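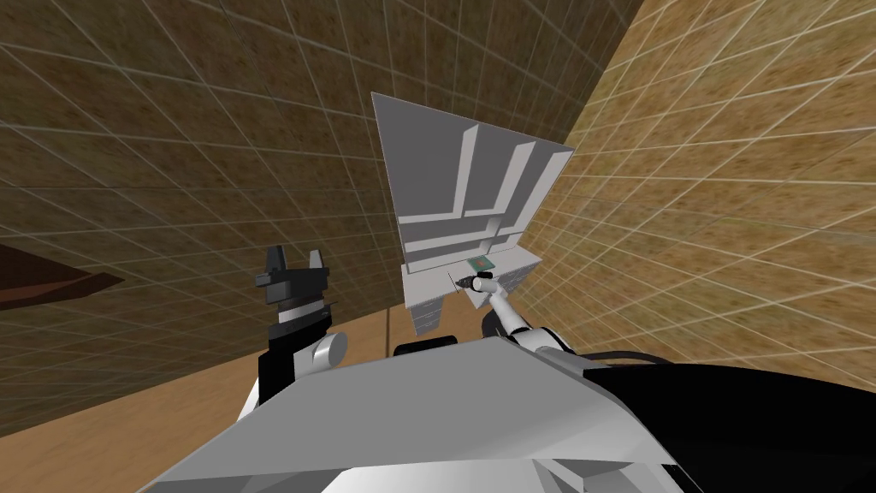 Drarley shelf labels -- README

Word list for labeling small-parts storage. Started as a spreadsheet at the Larton repair shop, grew from there. Plain CSV, one row per label.

What's in it

287 labels, 26 categories. Columns are label, category, short_form, notes. short_form is max 14 characters so it fits a narrow drawer tag. Notes mostly blank, sorry.

Files
labels.csv -- the list
merged.csv -- old names and what they turned into
print_narrow.txt -- ready to paste in the label maker, 50 per block

Where the words came from

Larton drawers first, then Bangash hardware sent theirs. Vignesh Sundaram typed up most of the Bangash ones from handwritten cards. Spelling was all over the place (wahser, washr, washers flat). Fixed what we saw. Adanech Alemneh did the category pass in April and threw out the doubles.

Known problems
- "misc" is still a category. Working on it.
- metric and inch screws sort together, annoying
- 4 labels have no category at all, search for NONE
- short forms for fuses are bad, dont rely on them
- plurals not consistent

Zikine import

Works if you save as UTF-8 first. Otherwise the degree signs break. Skip the header row or you get a drawer called "label".

Changes

Send new words to Adanech, one per line, category after a comma. No colors in the name please -- put them in notes.

Free to use, copy, change.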